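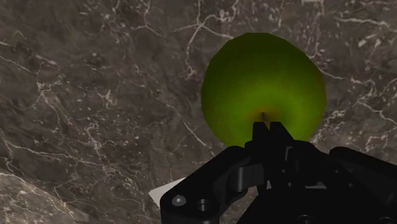
4. Changes to work on the packing floor

4.1 Setting and approach

The Hultine packing house handles apples, pears and a small volume of stone fruit for grocery customers. Before the change described in this section, all fruit for the tray and gift lines was picked out of shallow bins by hand, turned over for inspection, and placed. Workers on these lines were called packers, and the job was paid at a single rate regardless of station. The bulk line, where fruit goes into bags by weight, was already mechanised and is not discussed further.

In January the firm brought six robotic picking stations into service on the tray line. The stations run on a control package named Kolel and were trained largely in simulation, using rendered fruit on a variety of surfaces, before they were tuned on the floor. Each station has one arm and a two-fingered gripper, with a camera mounted near the wrist. A person works beside each pair of stations. The firm named this role "line attendant" and advertised it internally to existing packers first.

Our material comes from three sources. We observed work on the tray line over the first 15 weeks of operation, on both the day and the evening shift. We held interviews with packers, attendants, supervisors and maintenance staff, most of them during paid time in a room away from the floor. We also read the handwritten and electronic logs in which attendants record each occasion on which they stop or assist a station. These logs contain 2314 entries for the period. They were kept for maintenance purposes and were not designed for research, and the level of detail differs a good deal from one writer to the next.

4.2 What the attendants do

The written description of the attendant's role lists loading bins, clearing faults and checking finished trays. It gives little sense of how the hours are spent. In practice much of the job consists of watching, and much of the watching is done on a screen. The Kolel display shows the wrist camera view for both stations side by side, and attendants soon came to rely on it more than on the direct view of the arm, which is partly blocked by guarding.

Reading this view is a skill. The camera sits close to the gripper, so the hardware takes up a large share of the picture and covers the part of the fruit that matters most at the moment of closing. Figure 1 gives a comparable view from the simulated training set.

Figure 1. Simulated view of a green apple on a dark, white-veined marble surface, with the two gripper fingertips at the fruit's lower edge. The black gripper hides the bottom of the apple.

Several attendants told us that they learned to judge a grasp by the small part of the fruit still visible between and beside the fingertips. The position of the stem end was mentioned most often. A fingertip that comes down across the stem can mark the fruit or fail to seat, and an experienced attendant may pause the station before it closes. One attendant, a former packer with long service on the gift line, described the change in these words: "With my hands I knew before I looked. Now I have to look, and I have to decide whether to bother the machine about it."

The last part of that remark points to a matter that came up in nearly every interview. A pause costs time and is recorded under the attendant's number. A bruised apple is usually found later, at tray inspection, and is recorded against the station. In the early weeks attendants differed widely in how readily they stopped the arm. Supervisors at first treated a low number of pauses as a sign of good work. This was changed after the quality staff compared the log with tray rejections and found that some of the most cautious attendants also had the cleanest trays.

4.3 Skill and recognition

Packers on the manual lines carry out a chain of small judgements that are seldom spoken aloud. They sort by firmness as well as colour, turn blushed fruit so that the best side faces up, and set aside pieces that look sound but feel wrong. The stations do not judge firmness. The attendants do, but only on the fruit they handle while loading, and they handle it in bulk.

Opinion was divided on whether this amounted to a loss. Older packers who moved to the attendant role tended to say that their knowledge was still in use, though at a distance. They could often tell from the look of a bin that it would give trouble, and some began to sort bins informally before loading them. This practice was not in the procedure and was at one point discouraged as double handling. It was later accepted, and a sorting bench was placed between the second and third stations. Workers hired directly into the attendant role had less of this background. They were generally more at ease with the display and quicker to clear faults, and they asked for time on the manual lines so that they could learn the fruit. At the close of our study such time was granted only when the manual lines were short of staff.

Pay was a continuing source of concern. The attendant role was placed one step above packer, on the ground that it involved equipment. Packers who remained on the gift line pointed out that theirs was now the more exacting hand work in the building, and that it stayed on the lower step. Management acknowledged the point in a floor meeting but had not acted on it when our visits ended.

4.4 Bodies, pace and company

The physical gains were plain to most of those we spoke with. Packing by hand involves reaching across a bin for hours at a time, and sore shoulders and wrists were commonly reported on the manual lines. Attendants reported fewer such complaints. They did report tired eyes and stiff necks, particularly on the evening shift, and several asked for the display to be mounted lower. Maintenance moved two of the displays on a trial basis and then moved the rest.

Pace changed in a less obvious way. A packer sets a rhythm and can ease it for a few minutes when tired, making up the difference afterwards. A station does not ease, and its attendant has long quiet stretches broken by sudden demands, sometimes from both stations at once. Some workers preferred this. Others found it wearing, and said that they went home less sore but no less tired.

The floor also became less sociable. On the manual lines people stand close together, and talk is constant. Attendants stand one to a pair of stations, facing away from one another, and the noise of the arms makes conversation difficult. New workers had formerly learned by standing next to someone. After the change they were given a printed guide of good quality and a short period of shadowing, and most said that the shadowing ended too soon. A request to turn the third pair of stations so that two attendants would face each other was under review for reasons of floor space.

4.5 Use of the intervention log

Of the entries in the log, 286 were marked "other" and carried a written note. We read these closely, as they record what the fixed categories leave out. Many concern fruit that was unusual in shape or size. A number describe a station repeating the same unsuccessful approach until it was stopped. Some are addressed to the next shift and have nothing to do with faults at all: which bins came in cold, which door was sticking, whose turn it was to use the good stool.

Attendants understood that the supplier, Treken, received a copy of the log at the end of each week and used it to adjust the stations. Few had been told what became of their notes. In one case an attendant had written over several shifts about fruit slipping at the left fingertip, and learned only by chance that a revised pad had been fitted as a result. Interviewees were not opposed to having their observations used in this way. They wished to be informed when it happened – and several felt that the work of writing a useful note should count as part of the job and be given time. The firm has since added a column to the log in which maintenance staff enter a reply. Use of the column was uneven during the final weeks of our visits, and was noticeably better on the day shift, when maintenance staff were on site throughout.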